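Chamado 704 - coleta de demonstrações, tarefa "processador no soquete"
Aberto por: Hélène Grewal
Projeto: Muvon / bancada de desktops
Situação: em andamento

Oi, gente! Abri este chamado porque metade dos episódios que gravei ontem foi recusada pelo validador da Zusside, sempre com a mesma mensagem: "ação e imagem fora de sincronia". São 312 episódios no lote e eu queria muito salvar pelo menos uma parte antes do treino de outubro.

O que já tentei:

1. Reiniciei o serviço de gravação e refiz uma aproximação curta até a placa-mãe, bem devagar. Mesmo erro.
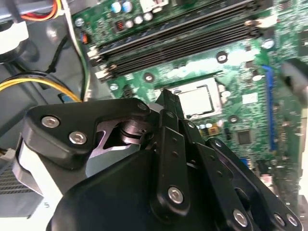

O log mostra a abertura da garra chegando 17 quadros depois do vídeo, e o atraso é igual em todos os recusados (pelo menos é constante, né?). A Tineke Van Dijk desconfiou do relógio do computador de teleoperação e acertou: ele tinha perdido o servidor de hora.

2. Sincronizei os relógios e gravei de novo, agora levando os dedos até perto do soquete, que é o trecho em que o modelo mais erra.
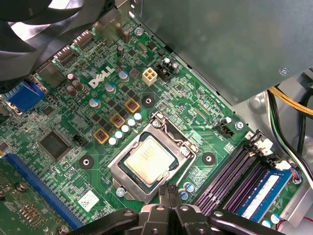

3. Rodei o validador no episódio 1141, o primeiro depois do ajuste. Passou! Gravei mais uns com o gabinete em outro ângulo, porque o Pastwood decora posição com uma facilidade impressionante - se a placa fica sempre no mesmo lugar, ele nem olha.

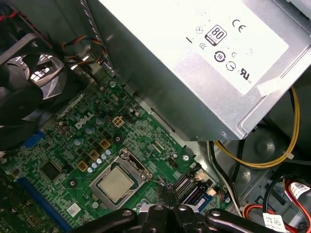

Falta resolver o lote antigo. Minha ideia é deslocar a coluna da garra no script e revalidar tudo, sem mexer nos originais. Tineke, você consegue me liberar escrita na pasta do Phí? Hoje só tenho leitura. Deixo o chamado aberto até rodar isso.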